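Visit report: paid search and shopping feed open day at Ulten
Posted in Events, Paid search
June 2022

Members of our search marketing team attended the open day held by Ulten at its main office. The event was intended for agencies and retailers that manage product listings across several search engines, and 114 people registered. Our own interest was narrow. Several of our retail clients have seen product disapprovals rise since the spring, and Ulten had announced that its feed management staff would be present for the full day.

The morning opened with a tour of the account floor. Visitors were divided into small groups and taken through the stages an account passes through after signing: the audit, the feed review, the campaign build and the first month of reporting. Ulten keeps the feed review separate from the campaign build, and the two teams do not share a manager. Staff explained that title and category errors had previously been passed into live campaigns and corrected only after money had been spent.

The second session was given by Runuvden, which supplies bid management software to mid-sized retailers. It covered the grouping of products by margin in place of brand or category. A garden furniture retailer was used as the case study. The account had been run as a single campaign with one target return, and in May it was split into 4 groups. Spend on the lowest margin group fell by 14 percent, while total orders remained level. The speaker noted that the test had been short and that seasonal demand may have helped the result. Our team would have liked to see the figures for returning customers, which were not included in the slides.

Lunch was followed by a panel on automated campaigns, with Orlow and Ó Riain both represented. Orlow argued for moving whole accounts to automated formats as soon as conversion tracking can be trusted. Ó Riain took a more careful position and advised keeping brand terms in a separate search campaign, with a fixed budget, until at least one full quarter of data is available. Questions from the floor dealt mostly with the loss of search term data.

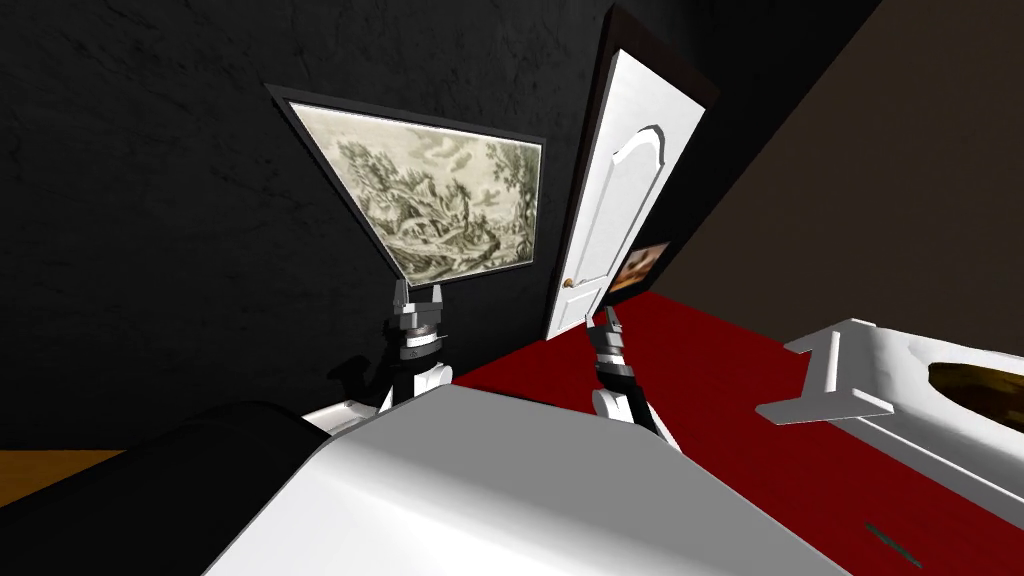
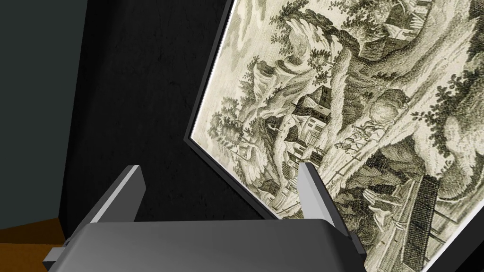
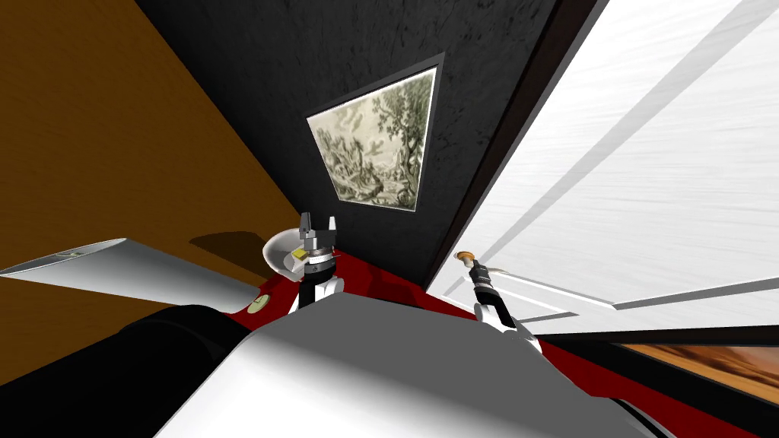 Ó Riain replied that the missing search terms were a reporting problem before they were a bidding problem, and that clients should be told plainly which queries can no longer be seen. The company now adds a line to each monthly report giving the share of spend that cannot be matched to a query. Orlow agreed with the practice but questioned whether most clients would read it.

The final session was a feed clinic. Each agency could bring one product feed and receive comments from Ulten staff. Ours belonged to a footwear client, and the review took roughly 3 minutes to find the main fault: sizes had been entered in the title field but left out of the size attribute. Two further points were raised about image links and sale price dates. All have been passed to the client.

Slides from the morning sessions may be requested from Ulten by registered visitors. The panel was not recorded.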